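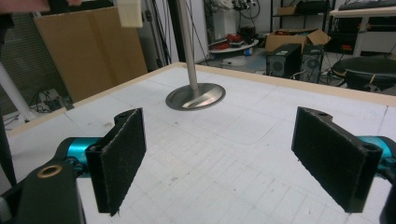

El blanco lo enseña todo, y por eso lo pedimos blanco, nos contestó alguien del taller cuando preguntamos por qué las mesas de trabajo no eran de un color más sufrido. La respuesta llegó desde detrás de un armario y todo el grupo se volvió hacia allá. Con esta frase empezó para mí la jornada de puertas abiertas de Nornik, y la pongo al principio porque durante el resto de la tarde me fijé sobre todo en las superficies.

6 de febrero de 2021
Por la redacción de Nandiver
Imprimir | Enviar por correo electrónico

Nornik se dedica a arreglar y adaptar mesas para talleres, escuelas y salas de ensayo. Está en Skalstead, en la parte baja, después del puente del ferrocarril. Desde la estación se llega con el autobús 19 y el viaje dura 35 minutos, con muchas paradas. Yo me bajé una parada antes por error y tuve que caminar junto a la carretera, lo que no recomiendo a quien lleve zapatos finos. La entrada cuesta 6 euros y se paga en una ventanilla que antes servía para recibir la mercancía. Con la entrada dan un plano en papel, bastante útil, aunque en el mío la planta de arriba estaba impresa al revés.

La visita se hace en grupo pequeño y sin mucha ceremonia. Primero se pasa por el almacén de tableros, donde huele a serrín y a cartón. El catálogo de la casa tiene 1000 referencias, según el cartel de la puerta, pero en los estantes se ve solamente una parte, y lo demás se corta por encargo. Me gustó que los restos se guardan por tamaño. Un visitante preguntó si podía comprar algunos para hacer una estantería y le dijeron que sí, al final de la visita, pagando por peso. Después lo vi salir muy contento con un paquete debajo del brazo.

Luego está la sala de las mesas, que para mí fue lo mejor. La mesa blanca en la que más tiempo nos quedamos tiene una cuadrícula gris muy suave que forma cuadrados. De lejos casi no se percibe. De cerca se ve bien y se ven también las marcas: rozaduras, puntitos, manchas. El canto del lado del fondo es una tira de madera de color tostado, un detalle cálido que no esperaba en un mueble de trabajo. En mi país estas mesas se terminan casi siempre con plástico negro, y creo que el resultado es más triste.

Pregunté para qué sirve la cuadrícula. Nos explicaron que ayuda a colocar las cosas siempre en el mismo sitio, y que mucha gente la pide y después no la usa. Una señora de nuestro grupo, que cose en su casa, dijo que ella la usaría cada día para cortar recta la tela. Se habló entonces un buen rato de telas, de patrones y de la altura correcta para cortar de pie, y tuve que anotar varias palabras que no conocía. «Sobrehilar» es mi favorita.

Encima de esta mesa hay una barra de metal pulido, vertical, metida en una base redonda de acero cepillado. La base es un disco plano que brilla bastante con la luz. Yo había imaginado que una barra así se atornilla al borde, como las lámparas de dibujo, y por este motivo la miré con atención. Delante de ella, y un poco a la derecha, la superficie tiene un contorno tenue, un rectángulo de esquinas redondeadas. Discutimos si es un dibujo o si es desgaste. Yo sigo sin saberlo. Un señor opinó que toda mesa usada guarda la forma de algo, y contó que en la suya se reconoce la sartén de su suegra.

Me interesó también lo que hay alrededor. Detrás, hacia la izquierda, está apoyado de pie un panel grande de cartón, y más allá quedan las persianas de láminas horizontales. En el suelo, cerca del cartón, los cables forman un nudo que a mí me habría dado trabajo para una tarde entera. La sala no está preparada como un escaparate – y esto lo digo como elogio. En otras visitas de empresa he visto mesas tan limpias que no se aprende nada de ellas.

En la parte siguiente se habla de la limpieza. No se permite hacer fotografías durante esta demostración, así que me limito a contarla. Para las rozaduras oscuras se usa primero una goma de borrar blanda, después un paño apenas húmedo con jabón neutro. El alcohol se deja para el final y siempre se prueba antes en una esquina. Sobre las esponjas abrasivas hubo mucha insistencia: quitan la mancha y con ella el brillo, y en una superficie con líneas impresas pueden llevarse también la línea. Confieso que yo había limpiado así mi mesa de cocina durante años. Para el canto de madera recomiendan una capa fina de aceite, con un trapo que no suelte pelusa, y esperar hasta el día siguiente antes de apoyar los codos.

Hay además un rincón con muebles de Bayram, el taller vecino, que hace sillas y taburetes y aprovecha el mismo día para enseñarlos. Los taburetes son altos y más cómodos de lo que parecen. Probé uno con respaldo bajo y estuve a punto de encargarlo, pero el plazo de entrega era para septiembre y yo me mudo antes. Lo que menos me gustó fue la iluminación de este rincón, que es muy amarilla y cambia el color de las maderas. Si alguien quiere elegir un tono, es mejor que pida acercar la pieza a la ventana. Lo hacen sin poner mala cara.

Algunas informaciones prácticas para quien quiera ir. El suelo del almacén es irregular y hay un escalón sin señalar a la entrada de la sala de las mesas. El ascensor funciona, pero hay que pedir la llave en la ventanilla. Dentro hace frío, incluso con la calefacción puesta, y conviene no dejar el abrigo en el guardarropa. El café de la máquina se paga solo con monedas. Las explicaciones son en español, con un vocabulario técnico que al principio me costó seguir; la persona que nos guiaba repetía con paciencia y a veces dibujaba la pieza en un cartón – así entendí por fin la diferencia entre canto y borde.

Volví con una muestra de tablero blanco del tamaño de un libro, que ahora tengo al lado del ordenador. Ya le he hecho una mancha de té y mañana probaré con la goma.

Nandiver – Visitas y talleres | Contacto | © 2021 Nandiver. Todos los derechos reservados | Volver arriba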